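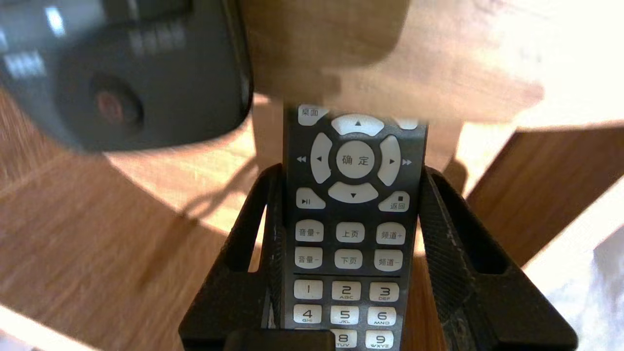 How many examples does a policy need before it can tidy a bedside table? In our setting, 340 demonstrations gave a usable first policy, and the gains became small after 2,000.

The demonstrations were recorded in furnished bedrooms by operators who drove the arm by hand. Each episode began with small objects placed on or near a round nightstand and ended when the operator pressed a pedal. Operators worked from a one-line instruction and chose their own path and grasp. We kept failed grasps if the operator recovered within the same episode, and dropped the episode otherwise. Of the raw episodes, 502 were dropped in this way. The remaining 2,000 form the Medve set used in the rest of the paper.

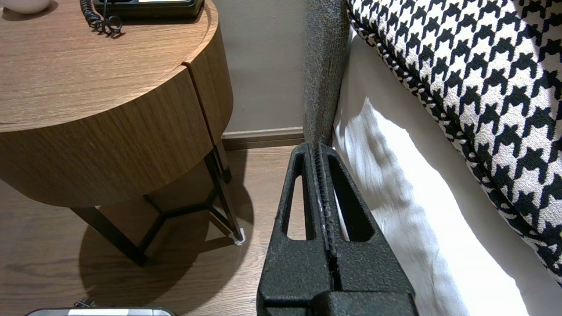
Figure 3. Wrist view with the gripper close to the upholstered edge of the bed, next to the nightstand.

The gap between bed and nightstand was the hardest part of the room to cover. Operators tended to avoid it, and the first batch, recorded in June, had few episodes there. Vojtěch Doležal rewrote the instruction sheet so that a share of the starts put the gripper low and beside the bed. Policies trained on the first batch alone often stopped short of the fabric or pushed into it.

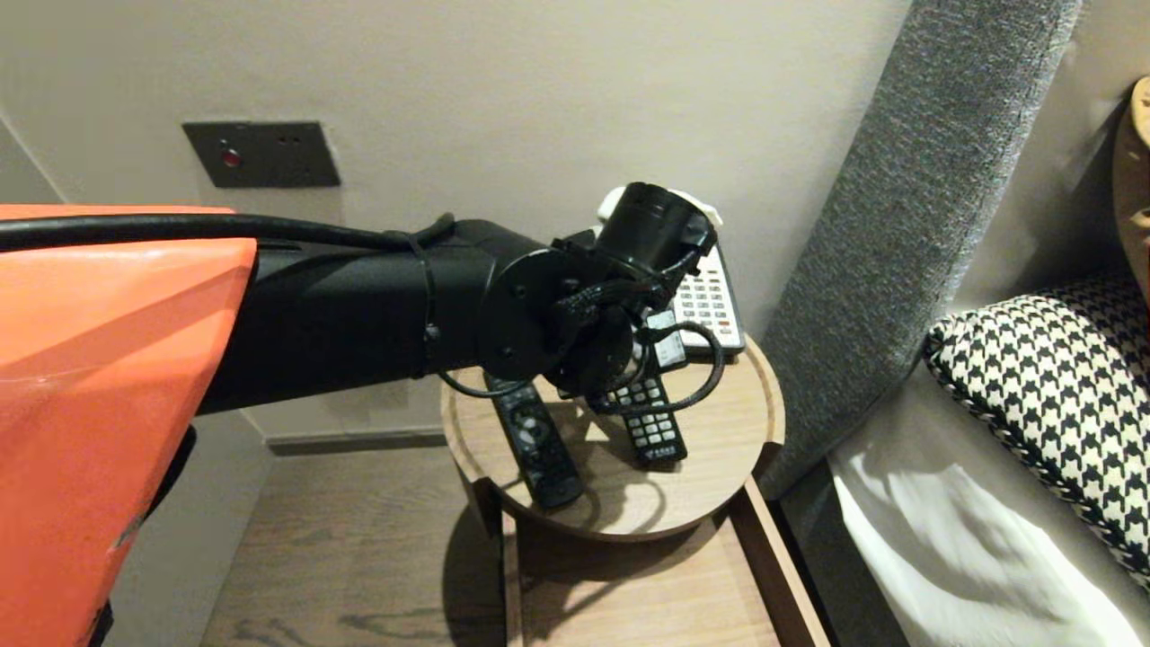
4.2 Camera Views and Labels

Every episode stores a wrist view and a head view. The head view takes in the arm, the table top and the telephone at the back of it, but cables can hide part of the table. The wrist view shows a held remote control closely enough to read its keys, and says little about where the table ends. We train on both. Labels were written in Trodell by one annotator and checked by a second. Where two remotes lay on the same table, the label names the one to be picked by its side, left or right, as seen from the head camera.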